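In Defense of the Bad Drawer

Every few months somebody I like tells me that they have finally gotten organized. They say it the way people used to say they had found religion, and they want me to come over and look. I go, because there are usually snacks. Then I stand in a garage or a spare bedroom and admire 30 little compartments, each with a printed label, and I say the only thing a guest can say, which is wow.

My quarrel is with the labels. I have no problem with drawers. I love drawers. I grew up in a house with one good dresser and a kitchen where only two of the drawers opened, and I have been making up for it ever since. What I can't get behind is the idea that a drawer should be told ahead of time what it is going to hold for the rest of its life.

Take the small desktop cabinet. You know the type, the little boxy thing sold for offices and hobby rooms, short enough to sit on a table and light enough that you will move it 11 times before you settle on a corner. Zernden makes one, Dusemau makes one that looks the same and costs more, and I have owned both. The instructions that come with the Dusemau include a page of suggested categories. Stationery. Correspondence. Miscellaneous. I have not had correspondence since college, so that drawer got the batteries.

The batteries moved in on the first day. By the end of the week they had been joined by a tape measure, two fuses, and the tiny wrench that came with a shelf I no longer own. I did not plan this. I opened the drawer that was nearest and least full, which is how every drawer in the history of furniture has been loaded. A label would have said BATTERIES, and the label would have been lying by Friday's equivalent of any week you care to pick.

My neighbor Fotis Mitsotakis-Vlachou takes the other side of this, and he takes it hard. He repairs old switchgear and doorbells in what used to be his dining room, and he owns a label maker. He bought a 200-piece set of dividers from a shop called Vasilakis and used all of them. When he needs a terminal block he can go straight to it, and he likes to do this while looking at me. I once asked him for a rubber band and it took him most of an hour, as there was no category for rubber bands and therefore, in his view, there were no rubber bands in the house. We found them on the doorknob.

I will give him this much: he has a point about small electrical parts. They are the one class of object that really does seem to multiply in the dark. A spring comes off, a screw joins it, and before long you have a cup of bits that you can't use and don't dare throw out. If you let those into a general drawer, they sink to the bottom and stay there until you move.

But look at what happens on any table where a person is getting something done.
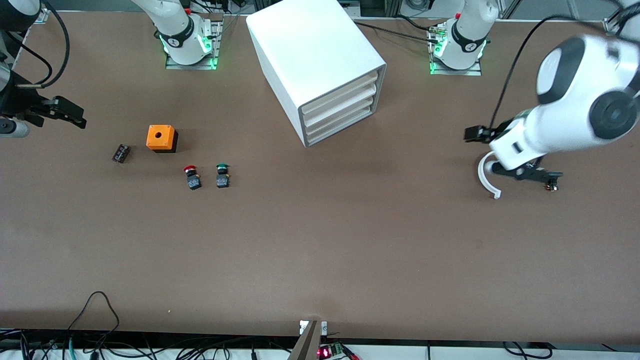
Work leaks out of storage, and I think it should. You can own the nicest cabinet in the county and the stuff you are dealing with right now is going to be on the tabletop, where you can see it. An orange button box with a hole in the top, what looks to be a contact block lying on its side beside it, three perfectly decent cream drawers on the same table: that is a healthy arrangement as far as I'm concerned. I'd leave the cabinet sitting at an angle, too. A cabinet set dead square to the edge makes me nervous, like a guest bathroom with decorative soap.

So here is my system, for anyone who wants one. Three drawers is plenty. The top one gets whatever you touched this week. The middle one gets whatever you touched last month and feel you may need again. The bottom one is the bad drawer, and it gets everything else, including the charger for a phone you sold and at least one key. You do not label any of them. You already know which is the bad drawer. You can hear it when it opens.

I did try the other way once, in November, with a sorting app called Plurine that sends you a reminder to tidy for 29 minutes. I never learned why 29. I spent the first session naming my categories, and the second renaming them, and in the third I put the phone in the bottom drawer and closed it.

Fotis has offered to come over with the label maker and do the whole cabinet for me as a gift. I told him he could do one drawer. He is still deciding what it should say.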